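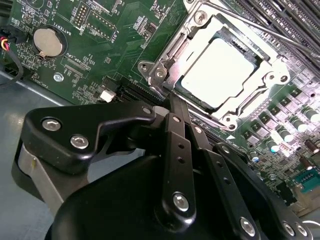 Annick Gill wrote:
I read the draft twice and I still don't see who asked for it. The recall threshold in Grallano has been 1,000 signatures for as long as I've voted here. Now three council members want 2,000, and they want it in place before the September meeting is over.

MacDonaldN
Grallano has grown a lot since that number was set. 1,000 signatures used to be a real chunk of the town. Today you could get it in a weekend outside the Cloutier Road supermarket. I don't love the timing but the number itself is reasonable.

Lorraine McAlister
You could not get it in a weekend. I carried a clipboard for the last petition. We had 59 days and we barely made it, and then the clerk threw out a pile for bad addresses. People sign with the house they moved out of.

MacDonaldN
Then the fix is better address checking, and I'd support that too. A recall election costs the town money every time.

Lorraine McAlister
So does a council member who stops showing up.

mlmak
Does anyone have the text? The link on the town site goes to the old agenda.

Annick Gill
It's in the packet dated August 17, 2021, near the back, after the Heturon drainage item. Section 4 I think. The part that bothers me is that the 59 days stays the same. Double the signatures, same clock.

mlmak
Found it, thanks. It also says the people gathering signatures have to be registered in the ward. That's new, isn't it? I don't remember that being required.
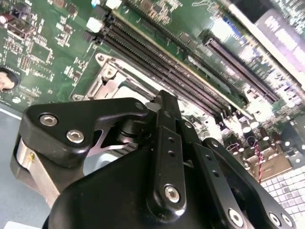 Server motherboard and memory slots

H. Sandhu
Yes, it's new. The old wording only said "resident of the town." I called the clerk's office and they confirmed it. Nothing stops you from signing if you live in the ward, but your neighbor across the street can't hold the clipboard.

MacDonaldN
OK, that I don't agree with. I'd missed it. I'd vote for the number and against the ward rule if they were split.

Annick Gill
They won't split it unless somebody asks. Written comments go to the clerk, and you have to give your street address or they don't get read out.

Lorraine McAlister
I'd ask for both to be dropped. If the number has to go up, put it on the ballot and let us decide. The Flekine council did it that way and it lost - people there were fine with what they had.

MacDonaldN
Flekine is half our size.

Lorraine McAlister
And they still got to vote on it.

H. Sandhu
Does the comment have to be on the form or is email okay?

mlmak
Email is okay, put the agenda item number in the subject line.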